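Indexing Obituaries from Small-Town Weeklies: Speaker Notes
Session 2, local history track. Slides are numbered in the deck; notes follow the same order.
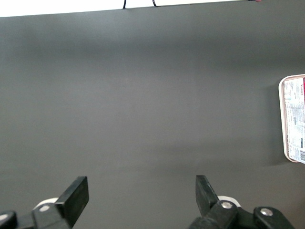 Slide 1. Scope. The talk covers death notices only. Marriage and birth columns use a different layout and are in a separate index. Source is the Trevamum weekly, bound volumes and loose issues, scanned by Abdella. Batch 1 holds 349 notices. Of these, 339 were indexed and 10 were set aside as unreadable at the fold.

Slide 2. What counts as a notice. Paid obituary, staff-written obituary, funeral home listing, card of thanks. Each gets its own type code. A card of thanks often names relatives the obituary leaves out, so it is indexed even when it repeats the surname and little else.

Slide 3. Fields. Surname, given name, maiden name, nickname, age as printed, place of death, residence, date of issue, page, column. Age is copied as printed. Do not work out a birth year and enter it as if the paper gave it. Computed years go in the second date field with the flag set.

Slide 4. Dates. Most notices say "last Tuesday" or "on the 4th." Record the phrase, then the resolved date. Resolve from the issue date, and check the masthead, as the volume binder's label was wrong in several places. (Pause here. This gets the most questions.)

Slide 5. Married women. Before the style change the paper printed the husband's name with "Mrs." in front. Enter the husband's name in the spouse field and leave given name blank until a second source supplies it. The cemetery register at Wetirik filled many of these. Cite the register by plot, not by page; it has been rebound.

Slide 6. Survivors. Index every named survivor with relationship. Unnamed groups ("several nieces and nephews") go in the note field. "Preceded in death by" is a separate list. Mixing the two was the most common error in the first pass.

Slide 7. Software. We used Iteo for entry. The survivor list stops at 50 names per record. Longer lists need a linked record with the same notice number and suffix B. Export as plain text, tab separated. Check accented letters after export.

Slide 8. Review. A second reader compares each record with the scan. Differences are marked, and the first reader does not correct them until the batch is closed.

Slide 9. Access. Index is open to the public. Scans are viewable in the reading room. Requests to remove a living survivor's street address are granted on written request; the name stays.

Slide 10. Next batch starts in November. Handout has the type codes and the field list. Take questions from the floor, microphone on the left aisle.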